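# Why Are Some Cords Curly?

My desk in Sasbridge used to have a phone on it with a curly black cord, and I twirled that cord around my finger every single time somebody called. I bet you would too! You can still find curly cords if you look around. Try an office, a hotel, the front desk at school, or your grandparents' kitchen.

So why curl it? Why not just use a plain straight one?

Let's start with the straight one. Say you want to walk a few steps while you talk. You'd need a long cord, right? But then when you sit back down, all that extra cord flops onto the desk. It slides into your cereal. It catches on the flowerpot. The cat gets involved.

A curly cord fixes this by being long and short at the same time (sort of). I measured one of mine with a ruler. Just lying there, it was 20 inches. Then I held one end, asked a friend to pull the other end gently, and it went all the way to 60 inches! When we let go, it scooted right back.

## Where does the stretch come from?

The wire inside isn't stretching. Metal wire is pretty bad at stretching, and if you yank it hard enough it just breaks. What changes is the *shape*. Each loop opens up a little bit, and a lot of little bits add up. My cord has 131 loops. Yes, I counted, and yes, I lost my place and had to start over.

The outside of the cord is a bendy plastic. At the factory, the cord gets wrapped around a rod, kind of like spaghetti around a fork, and then it's heated up. When it cools down, the plastic "remembers" being curly and keeps trying to go back to that shape.

Inside the plastic there are skinny wires, often 4 of them in a phone cord. They carry your voice as electricity, one way for talking and the other way for listening.

## Make your own

You need a pencil, a pipe cleaner, and a ruler.

1. Measure the pipe cleaner while it's straight.
2. Wrap it tightly around the pencil, loop next to loop.
3. Slide it off and measure it again. Way shorter!
4. Pull the ends softly and watch the loops open.

If you pull too hard, it stays stretched out. Real curly cords can get worn out like that too. There was an old one at the Keogh Street library that drooped almost to the floor by last December.

## Curly cord spotting

Phones are the easy ones. Look at the ends of other things people hold in their hands and move around a lot, and see if the cord is straight or curly.

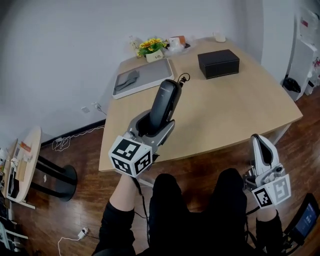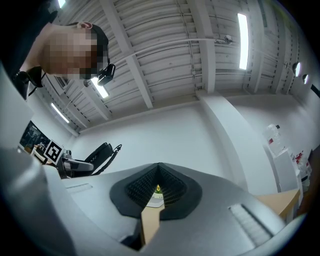 Now, about tangles. If you keep turning the phone the same way every time you hang it up, the cord gets twisted, and after a while it turns into a big knotty lump. My trick is to unplug the cord from the phone (ask a grown-up first), hold it up high by one end, and let the other end dangle. It spins and spins until the twists are out. Mine spun so fast it smacked me on the knee.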